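Everything on the Bed
The case for doing your clothes in the bedroom, badly, in one afternoon

By the home desk, Stotano magazine

Started at 2 in the afternoon, which was already too late. Rail day. Twice a year the clothes come off the wall and off the chair and out from wherever else they've got to, and they all go on the bed, and you can't sleep until it's done. That's the whole method. My mother did it, her neighbor did it, everybody in our old building in Stamden did it in the same week, more or less, when the heating went off.

No closet, by the way. Worth saying early. A lot of clothes advice takes a closet for granted, with a door, and a light that comes on. Plenty of bedrooms have a wall and some hooks. Mine has been hooks since I moved in. Hooks are fine! Hooks hold a lot more than you'd think, jackets especially, but they don't sort anything. A thing goes on a hook and then another thing goes over it and by December the bottom layer is basically storage.

So, the bed. It's the biggest flat surface in the home, nobody has to buy it, and it's soft so nothing slides off. The kitchen table is too small and somebody always needs it. The floor gets hair on everything. We asked readers last year where they fold and got more than 200 replies, and most said bed. A few said ironing board, which I admire. One said the hood of the car.

Cover first

Leave the cover on. People strip the bed to do this and then they've got bedding on the floor as well. Pull the top cover straight, tuck the far side so it doesn't creep, and go.

A patterned cover is better, I'm going to insist on it. The big peony kind, the kind that came with the wedding and never wore out. I've tried this on a plain gray duvet and a black sweater just disappears on it. You put your hand down and there it is. On flowers you can see every sleeve. And pink against turquoise, two covers overlapping because one doesn't quite reach, gives you a line across the bed for free. Near side for the thing you're working on, far side for waiting. Keep to that line and you'll be OK.

Darks are the problem

Whites are easy. You look at a white shirt and know if it's had its day. Darks lie to you. Navy and black in evening light are the same color, and a navy T-shirt that has gone tired looks exactly like a good one until you take it near the window. So do the darks while there's daylight. Do them first. I didn't, this time, and had to do half the pile over with a lamp.

Navy goes flat on the cover, collar away from you, smoothed from the middle out. Not pressed. Just smoothed, palm of the hand. Look at the neck, look at the hem, look under the arms. Then the label. If the label's still white and crisp it either hasn't been worn much or somebody has been very careful. If it's gone to a gray curl, well.

Black goes to the far side in a heap. Knits go next to it, anything with a fringe or fuzz on it, because it sheds and you want to handle it once. Everything else is a pile by your elbow. The pile gets ugly. Let it.

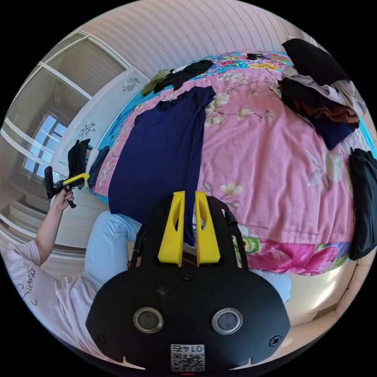
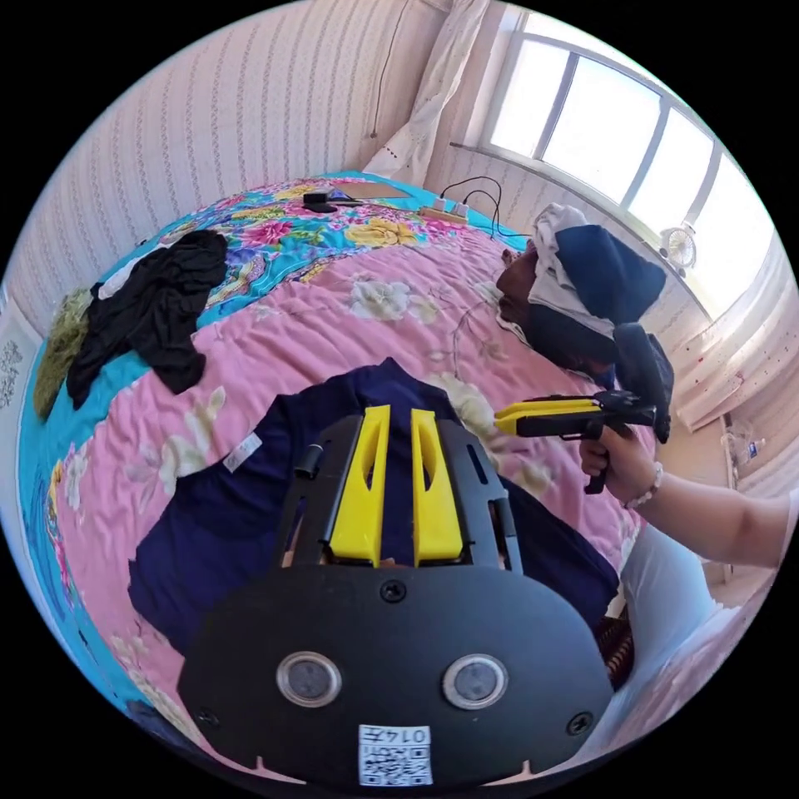
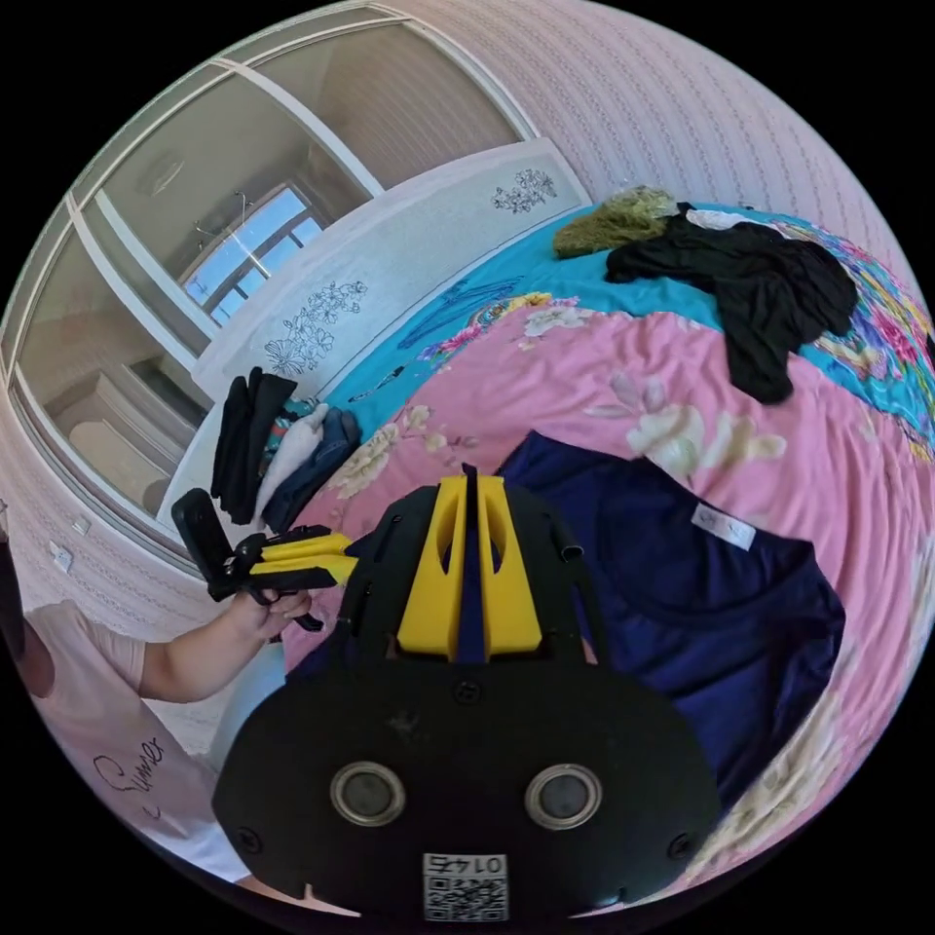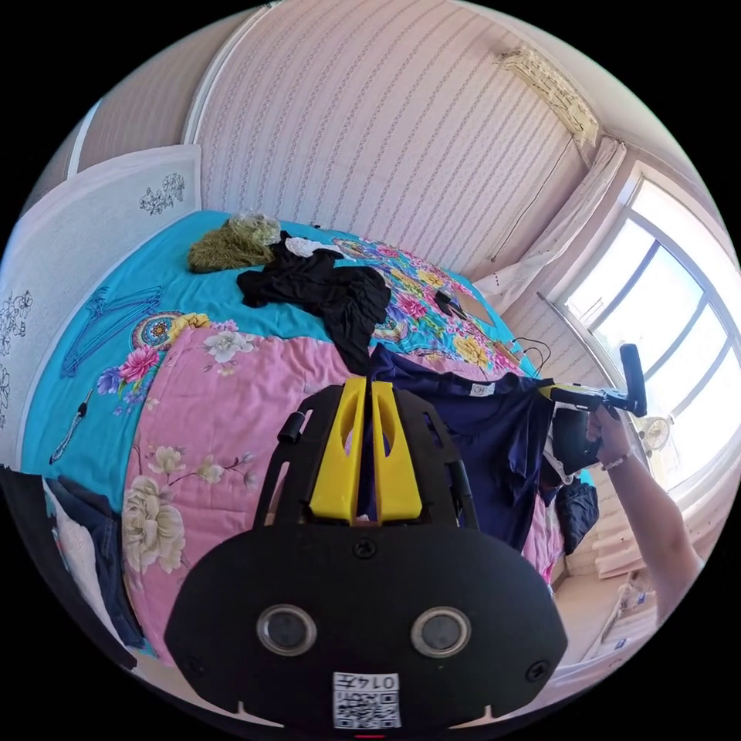
Navy, black and one olive green thing, all on flowers. The blue wire hanger in the last one is the sort we get to further down.

The waiting side

Stuff gathers at the far end. It always does. Phone goes there, a charger goes there, bit of cardboard you were keeping for something, a plastic bag that had a scarf in it. I used to clear this before starting and it cost me half an hour and a good mood. Now I shove it toward the wall and work round it. The bag can be useful anyway, for the mending.

The waiting side should only hold things you have not decided on. This is where everyone slips, me included. You pick up the black thing, can't decide, put it back. Pick it up again. The fourth time you touch the black thing it's wearing you out more than it ever will in use. Rule from my mother: two looks. First look, it can go back. Second look, it goes somewhere. Even if the somewhere is wrong.

She also had a rule that you had to say the reason out loud. "It's too short." "It itches." "I keep it because of the trip." I thought this was mad as a kid and I do it now, alone, in the bedroom, talking to a pair of trousers.

Long sleeves, short sleeves

Long sleeves take up more room than they have any right to. Lay the thing out lengthwise, sleeve straight down along the body, dont cross them over the chest like a vampire. One fold in from each side, then in half, then in half again if the drawer's shallow. Crossed sleeves make a lump and the lump makes a crease right where your stomach is.

T-shirts, flat and in thirds. I have been through the rolling phase. Rolling is good for a suitcase and annoying for a drawer, they unroll while you're looking for a different one. Thirds and stand them up if you have a box. Lay them down if you don't.

Knits never hang. You know this. I know this. There's a cardigan on my hook as I write.

Hangers, a short complaint

The covered wire ones. Blue, usually, or that green. They come from the market, tied up with string, and I bought 22 of them from the household stall at Benkirane one spring thinking that would be me done for life. Half are now shaped like something else. They bend at the shoulder under a wet coat and after that they leave a point in every shirt, little horns.

For T-shirts they're OK. For anything knitted no, for jackets absolutely no. A jacket on a thin wire ends up with a ridge across the shoulders and no amount of steam will shift it. Put jackets on the hook by the loop, if there's a loop, and sew one on if there isn't. Takes five minutes with doubled thread.

The other thing with hangers is that during a sort they wander. You take the shirt off, drop the hanger on the bed, put a sweater on it, lose it. Then kneel on it. Pick one corner for hangers and be strict. I'm not strict. I've knelt on a lot of hangers.

What went where

For anyone who wants the actual piles, here's how I split mine.

Back up: things for the coming season, worn in the last one, clean.
Drawer: T-shirts, thin long sleeves, anything navy that passed the window test.
Box under the bed: knits and the fuzzy stuff, with a bar of soap in a sock.
Mending: hems, loops, one cuff. Goes in the bag, and the bag goes on the door handle so that it's in the way.
Out: see below.

No "maybe" pile. I used to have one and it was just the out pile with feelings.

Getting it out of the home

An out pile left in the hallway comes back in. Mine has done it more than once. You walk past, you see a sleeve, you think oh but that one. So it needs to leave the same day, or at least get tied shut.

Near me it's Rekon, the resale place behind the bus station, which takes clean clothes in daylight hours and doesn't make a fuss about brands. They don't want single socks. They don't want anything damp either, and they'll check. Black sells, I was told at the counter, black anything, and so does kids' denim. Navy is slower. People hold navy up next to the black, I suppose, and have the same trouble as the rest of us.

The things too far gone to pass on get cut up. Old T-shirts make the best cloths there are, cut along the side seams and take the neck off. The neck ribbing ties up tomato plants. I keep a stack under the sink and never buy any.

Time, and light again

An afternoon, if you leave the shoes out of it. Leave the shoes out of it! Shoes are their own day. So are bags, and so is the drawer with the cables in.

If the window's near the bed you have it easy, pull the curtain right back and work from that end. Net curtain can stay, the light that comes through lace is plenty for a hem. If it's warm, a little fan on the sill keeps the dust moving and you'll be glad of it by the time you reach the bottom of the heap. And wear something you don't mind getting fluff on. Jeans and an old T-shirt, which then of course you look down at and wonder about. It counts. It's in the sort too. I've ended more than one of these afternoons in my pajamas at six o'clock with every other thing I own either folded or gone.

Mine finished after dark this time. Bed clear apart from the phone and the cardboard, cover shaken out of the window, one hook in the wall with nothing on it at all. I hung my coat on it about ten minutes later, and then a bag over the coat.

Next month: the shoe shelf, and letters on the fitted sheet quesiton.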